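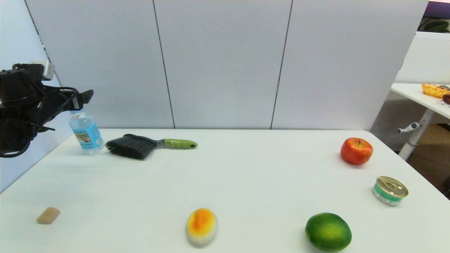
Wurbridge Playhouse – Studio Theatre Department

August 19, 2024

Rehearsals open for "The Ferry List"

The read-through is over, the scripts are already dog-eared, and the Studio Theatre Department is finally rehearsing its fall production. "The Ferry List," adapted from the novel by Grarkar-born writer Anong Tanasarn, opens in the Studio next month, and we could not be happier to have it in the building.

If you haven't read the book, it follows a clerk named Inska who works at a river crossing and keeps a list of everyone who goes over. One winter she finds her own brother's name on it, in her own handwriting, on a day she remembers spending at home in bed with a fever. The police want the list. So does her mother. Inska spends the rest of the story trying to work out whether she forgot something, or hid it from herself, or was simply made to sign.

Tanasarn wrote the stage version herself, and it is a very different animal from the novel. The book is told by one voice from start to finish. On stage there are eight actors, and seven of them take turns telling Inska's story back to her, each one sure of details that don't quite match. Sometimes two of them start the same sentence and end up in different places. It was funny at the first reading, then it wasn't, and by the interrogation near the end of the first half the room had gone completely quiet.

"I always thought of the book as a confession," Tanasarn told the company on the first morning. "When I started writing for actors I could hear that it was an argument. Everyone in that town has a version, and she has to stand there and listen to all of them."

She will be with us for the first two weeks, sitting in on rehearsals and rewriting as she goes. The ferry master's long speech in the second half has already lost a page (he took it well!), and a new scene between Inska and her mother arrived yesterday evening, still without an ending. The company tried it three ways before lunch, once with the mother never turning around at all, and that is the one everybody wants to keep.

The production is played on one set from beginning to end: a waiting room with a long bench, a stove and a window onto the river. The river is never seen. What we get in its place is sound, built from recordings made last winter along the Soomro, where ice moves against the pilings with a noise somewhere between a door and a cello. Played low under the speaking voices it is wonderfully unsettling, and those who sit near the back will hear it coming from behind them.

The audience will be on two sides, facing each other across the waiting room. This is the first time the Studio has been set up this way for a full run, and it suits the play – you watch the townspeople give their evidence, and past them you watch other people making up their minds.

"The Ferry List" runs for 15 performances, and every one of them lasts about 100 minutes with no intermission. Please leave time to find your seat, as latecomers can't be let in once the bench scene has begun. The play includes descriptions of violence and a lengthy police interview, and we recommend it for ages 15 and up.

Tickets are $28 and go on sale this week at the box office and by phone at extension 2863. Seats are unreserved on both sides, so come early if you have a favorite corner. Subscribers can exchange a ticket from any other fall show at no charge.

There will also be a free open rehearsal on the last Saturday-style matinee slot of August, at 2 p.m., when the company will work through the crossing scene and Tanasarn will stay on to answer questions. No booking is needed. Copies of the novel will be on sale in the lobby, and she has promised to sign them, with her own name only.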